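Niven cell, progress report for September
Prepared for: Altel, automation support fund
From: Wayne Naylor, Istport workshop

Work this month went mostly into the wrist camera and its mount. The arm itself ran without a fault code for the whole period and needed only the standard grease and cable check. Operating time was 119 hours, against 80 in the last report.

The old camera bracket had a hairline crack at the lower screw hole. I replaced it with one cut in our own shop from thicker stock and added lock washers. The camera cable now runs through two extra clips along the forearm, with enough slack for the last joint to turn all the way in both directions. The old routing pulled on the connector at full rotation, and I think that explains most of the dropped signals we listed last time. There were 17 of those in the last period. I will give the figure for the new routing in the next report, when it has had the same number of hours.

With the bracket changed, the camera position has to be taught again. We are using the bowl station for this, as the round rim gives a good edge to line up on and the table around it is plain. Focus is still not where it needs to be. The lens ring is stiff and has to be set by hand with the arm parked, then checked at each working height.
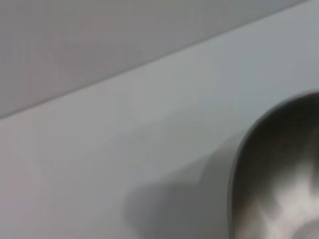

Wrist camera view at the bowl station. Bowl at lower right, image out of focus.

Two other points came up at that station. The bowl throws a soft shadow across the table to its left, and the edge-finding software may take the darker patch for part of the rim. The polished inside of the bowl also gives bright reflections. I plan to try a diffuser on the overhead light before changing any software settings - it is the cheaper fix and easy to undo.

Spending for the month was $357, which covers the bracket stock, clips, washers and one spare camera cable. The diffuser is not in that figure. Randerero has quoted us for a replacement lens with a locking ring, and I would like approval to order it if the present one can't be made to hold its setting.

Planned for the next period:
Finish the focus setting and lock the lens ring with paint.
Repeat the camera calibration at all working heights.
Fit the diffuser and compare rim detection with and without it.
Check bracket screws for torque after the first full week of running.

The gripper pads are due for replacement too, and we have a set on the shelf.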